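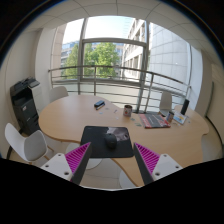
Handout 4: House rules for hand-held gripper work

I promised to write these down after the February group talked me into it, so bear with me (some of it you'll know already). We're collecting demonstrations by hand, a person holding the gripper and a robot learning from it later, and most of what goes wrong is dull stuff. So these are mostly dull rules!

1. Start with the fingers open and in view. Both pads should be visible before you move towards anything.

2. Don't tidy too much. Consuelo Chávez and I still argue over this one, but I like mugs, magazines and bits of paper left on a table. A robot trained on bare tables gets a nasty surprise in a real office.
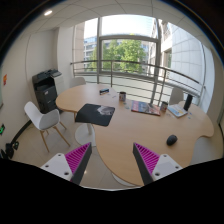 3. Move things between takes, and move them properly. Shifting a mouse by the width of your thumb doesn't count as a new layout -- take it to the other side of the table, turn it round, take it off its pad.

4. Keep a take under 90 seconds. If you've lost the thread, stop and bin it. Isauro Aguirre went through 300 takes from the Teltora set and threw out 66, nearly all of them long ones where the person had plainly forgotten what they were doing.

5. Write the log line straight away: task, object, your initials, kept or binned. Later means never, and I'm as bad as anyone.

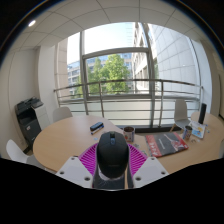

Trurnness, October 2, 2026

A few changes after Marloes Verhoeven read the draft. She wants the strap checked before each take, and quite right too. She also asked for a rule on windows: note the daylight in the log, and don't pull blinds halfway through a set.

6. Approach slowly, close gently, pause, then lift. I know the pause feels silly. Do it anyway, it makes the grasp so much easier to find when we cut the recordings up.

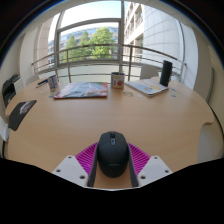 Rule 6: computer mouse held between the finger pads.

7. Dropped it? Keep recording until your hand is still, then mark the take as a drop. We want those as well, in their own folder.

For next time, read the Jitaru checklist and bring one rule you'd scrap.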